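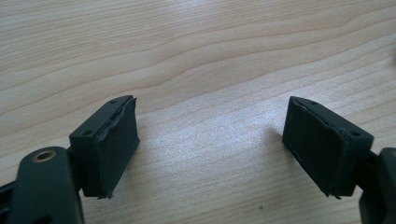
The new tabletop in the light. Look at that grain!

I have wanted a pale table for as long as I've had a kitchen, and as of this month I have one. It came home on the roof of Valentin Coman's car, wrapped in two moving blankets, and I rode the whole way with my hand out the window holding on to a corner (the straps were fine, I was the nervous one). It's the Lerel, the bigger of the two sizes, and I am so happy with it that I've been eating breakfast in there instead of standing at the counter like a horse.

Some background for anyone who missed the last few posts. The old table was a hand-me-down, nearly black, and it soaked up every bit of light in the room. I'd look at it in December, when it's dark by the time I get home, and feel like I was eating dinner off a well cover. Baxter, the dog, loved it. He slept under it. He has moved under the new one without complaint, so that's settled.

I went looking at Follar first, the big place out past the ring road, and their tables were fine but everything was either gray or that orange pine color I grew up with. The one I almost bought was 2,000 and I sat in front of it for so long that a salesman brought me a coffee. Then Oana Pîrvu told me about Sirnusside, a tiny shop with maybe a dozen pieces on the floor at a time, and the Lerel was right there by the door. The tag said 1,720. I did the thing where you walk around the rest of the shop pretending to consider your options, and then I walked back and put 200 down to hold it.

What sold me was the pattern in the top. So many light tables look like a sheet of cardboard from across the room, and this one has movement in it, cream and tan going back and forth in long wavy lines. There's a part toward one corner where the lines bunch up and curve around each other, like water going past a rock, and I keep sitting down at that end with my coffee just to look at it. Oana says it looks like a map. Valentin says it looks like bacon. I can't unsee the bacon now, thank you Valentin.

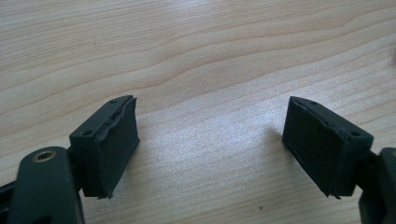 The finish was the thing I worried over most, and I went back and forth with the shop by email before I picked it. I had my heart set on fully matte, and they talked me into the next one up, which has just a little sheen to it. I'm glad they did! It wipes down in one pass and it doesn't have that chalky feel I remember from my sister's matte desk. The one thing to know is that it does catch the light, and in the bright patch across the middle the top goes almost white and you lose a lot of the grain, while the wood farther back stays nice and warm. I mind this much less than I expected to. It moves as the day goes on, and by dinner the darker streaks have come back out and it's like having a second table.

Living with it so far: I wipe it with a damp cloth and then a dry one, going along the grain, and that's the entire routine. Spills get cleaned up right away. Hot pans go on the trivet or they go on the stove, and I've become very boring about this with guests. I bought placemats, used them for one meal, and put them in a drawer, because why would I cover it up? If a ring shows up someday I'll deal with it then. The shop gave me a little tin of something to rub in and said to leave it alone until the surface starts looking thirsty.

Putting it together took the two of us 20 minutes, most of it spent looking for the hex key, which was taped to the underside. If you're doing this yourself, lay a blanket down first and build it top-side down, then flip it with a second person. Don't drag it. Valentin wanted to drag it.

Next up is chairs. I have four that don't match, and I used to hate that, but against the pale wood they've started to look like I meant it. Oana has offered me a pair with green seats that are sitting in her hallway, and I'm going over to see them as soon as she's back from her mother's. If they're the green I'm picturing I'll paint the shelf to go with them, and there will be another very long post.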